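New practice rules for two-arm garment folding stations will take effect in November, Heladis said on March 9, 2020.

The rules contain 21 clauses. They cover cable routing, the mounting of arm bases and the side walls of each station, and they require operators to keep a written record of every stop.

Skestau and Primetti have agreed to adopt them at 20 stations.
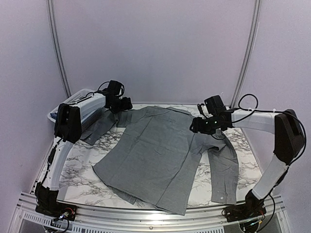 Comments on the draft may be sent to Heladis for seven more days. A review will follow after two years.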